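Arm keeps moving after hand tracking drops out (Kuvomix + Urkon glove)
Forum: Teleop and Simulation > Troubleshooting

dorottya_v
Posted 9:14 am

Hi everyone, long post, sorry in advance. I've been driving a Franka in Kuvomix with the Urkon glove for a while now and mostly loving it, but I've got a fault that I can't pin down and it has started to scare me a little.

Setup: glove goes into the Wasinex retargeting plugin, plugin moves the gray hand model in the sim, and the arm follows the hand with an offset. My hand pinches, the gripper closes. The task is clearing a kitchen table (bottles, a bowl, some cutlery). Nothing exotic, I started from the stock kitchen and dragged things around till I liked it.

What goes wrong: every so often the glove loses tracking. Fine, that happens, I have a metal shelf right behind me and it hates the shelf. I would expect the hand to freeze and the arm to stop with it. The hand does freeze. The arm carries on! It keeps drifting in whatever direction I was last moving until tracking comes back, and then it snaps back to my hand in one big jump. If I was on my way down to grab something, it goes down and keeps pushing.
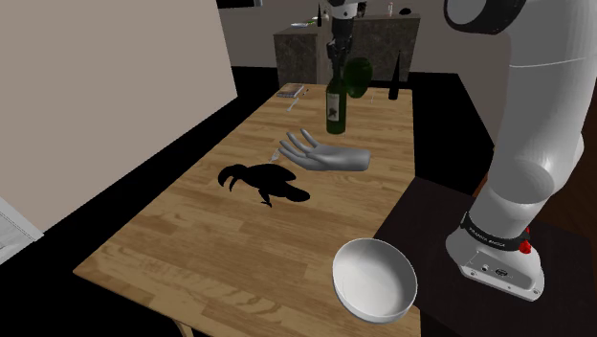 Kitchen table scene, gripper over by the wine bottle, hand over the middle of the table.

The log gives me this each time and then nothing useful:

pose source stale, holding last command
pose source recovered

"Holding last command" sounded good to me. I read it as holding position. I'm starting to think that isn't what it means.

Why I care, when it's only a sim: we run the same config on the real arm at work. On Saturday it did the same thing there. I was lowering toward the table, the glove dropped, the arm kept coming down, and the gripper leaned on the tabletop until the arm's own force limit tripped and stopped it. No damage except a dent in the wood and my pride, but my left hand had been on that table a minute earlier moving a cup.

Has anyone else seen this? Build 2853 of the plugin, if that matters.

rallis_a
Posted 9:40 am

Ooh, I've fought with that kitchen. Before you blame the glove, check your contacts. You have a green glass thing hanging in midair right next to the wine bottle in your shot, tilted over, looks to me like it's overlapping the shoulder of the bottle. If two glass bodies start out inside each other, the solver will throw them apart the first chance it gets, and if the gripper is nearby it gets thrown too. I lost two weeks to that with a stack of bowls. It looked exactly like the arm had a mind of its own.

I'd turn gravity off for the glass, separate everything by hand, turn it back on and see if your drift goes away.

Achilleas

dorottya_v
Posted 9:52 am

Thanks Achilleas! I'll clean that up, but I don't think it's the cause. The drift is slow and smooth, no kick to it. And the table at work doesn't have a solver :)

kbozsik
Posted 10:05 am

It's the stale pose handling, I'd put money on it. "Last command" in Wasinex depends on which mode you're in. In position mode the last command is a position, so holding it means standing still. In velocity mode the last command is a velocity, so holding it means keep going. Same log line for both, which is a terrible choice and I have complained about it before.

Open your config and look for these:

control_mode
stale_timeout_ms
on_stale

My guess is velocity, 1000, hold. A full second of driving blind before it even thinks about doing something else.

dorottya_v
Posted 10:21 am

Kornél, you are a wizard and I'm a bit ill. Word for word:

control_mode: velocity
stale_timeout_ms: 1000
on_stale: hold

I never touched any of those. I copied the file from the Dobos starter pack, and so did everybody else in our group, I think.

So what happens once the timeout runs out? Mine drifts for longer than a second, I'm sure of it. I had one yesterday where I had time to say a whole sentence.

kbozsik
Posted 10:30 am

After the timeout it does whatever on_stale says. And on_stale says hold. So it holds the velocity some more. You have a one second timeout that leads to the same thing it was doing before the timeout. Set on_stale to brake and timeout to something tiny.

rallis_a
Posted 10:44 am

OK I'll give you the velocity thing, but I'm not dropping the contact problem. You still want that fixed, or your recordings are junk. And I'd be careful with brake. On my setup brake makes the arm stop so hard that anything in the gripper goes flying. I had it throw a bottle clean off the table in sim. On a real arm, with real glass, I would rather have a short ramp down.

v_bognar
Posted 11:12 am

Jumping in because I look after the arms at our place and the Saturday story bothers me a lot more than the config does.

The force limit stopped the arm. That's the last thing that should ever be doing the stopping. If your hand is between the gripper and the table, you find out about the force limit with your fingers. Please don't run the real arm again till this is sorted, not even "just to test the fix." And where was your enable switch? You should be holding something down with your free hand, and letting go should stop the arm whatever the plugin thinks is going on.

Veronika

dorottya_v
Posted 11:25 am

Fair, and you're right to be cross. The enable switch was clipped to the table because we need both hands to swap objects between runs. I know. I know! It's off the table as of this morning, and the real arm is powered down with a note on it.

I'm going to try everything in sim first and report back.

ildiko.g
Posted 12:03 pm

Following this closely, we use the same starter pack and I just checked our file. Same three lines. Yikes.

One thing to add: changing on_stale alone won't help with the jump at the end. When tracking comes back, the plugin sends the hand's new pose straight away and the arm chases it at full speed. For us that jump is worse than the drift. There's a setting called reengage and ours was on auto. With manual you have to bring your hand near where the gripper is and pinch before it picks you up again. Annoying for the first hour, then you stop noticing.

dorottya_v
Posted 2:37 pm
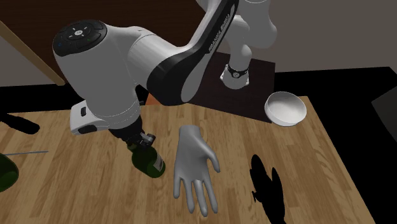
The new settings are in and I've spent my whole lunch break pulling the glove's plug on purpose. on_stale is brake, reengage is manual (thank you Ildikó), and I took the timeout way down. Five pulls while moving sideways, and the arm stopped every time with no creeping. Then I got cocky and tried it with something in the gripper. In the second shot the fingers are closed on the neck of the green bottle with the bottle tipped over, and that's the kind of grip that worries me, because all the weight is hanging off one end. When I cut the glove in a grip like that the arm stopped but the bottle swung like a bell. So Achilleas gets a point, a hard brake isn't great when you're carrying.

I've also pulled the glass objects apart in the scene file, and the startup warnings I'd been ignoring are gone. Two points to Achilleas, ugh.

rallis_a
Posted 2:50 pm

I'll take them both. Look at your bowl while you're in there, it's sitting half on the wood and half on the front edge of the robot's pedestal, with a tilt on it. Fine if you put it there. If you didn't, then something is nudging it, and you want to know what.

dorottya_v
Posted 2:58 pm

Didn't put it there! I'll step back through the recording tonight.

kbozsik
Posted 3:15 pm

Going to disagree with Achilleas about the ramp, at least as a default. A ramp means the arm keeps moving after it has lost you. Every bit of ramp is distance, and I don't care about a bottle as much as I care about whoever is reaching in to fix a cup. Brake hard, and if you drop glass, sweep it up.

rallis_a
Posted 3:22 pm

And then someone is standing in front of a robot with broken glass on the table and on the floor. I don't see how that's the safe option. A short ramp is a couple of centimeters if you cap your speed, and people should be capping their speed anyway.

v_bognar
Posted 3:41 pm

You're both arguing about what the plugin should do, and I wouldn't let the plugin decide at all on the real arm. Let it ramp if the tracking drops. Let the enable switch do the hard stop. Keep them separate, and test the switch every morning before anyone puts the glove on. Also plastic bottles. I can't believe I have to type that, but plastic bottles.

dorottya_v
Posted 4:06 pm

We do have plastic ones, they're in a box under the desk, they just don't look as nice in the recordings. OK, they're coming out of the box.

Plan for now: short ramp plus a low speed cap in sim, manual reengage everywhere, real arm stays off till we've got an enable switch on a strap so I physically can't clip it to anything. I've written to Dobos about the starter pack with the three lines pasted in. If you're using that file, please go look at yours today.

ildiko.g
Posted 4:19 pm

Changed ours. Can you post your ramp numbers once you're happy with them? I tried one just now and it still feels floaty to me.

dorottya_v
Posted 4:25 pm

Will do, probably tomorrow. Still have to find out who's been pushing my bowl around.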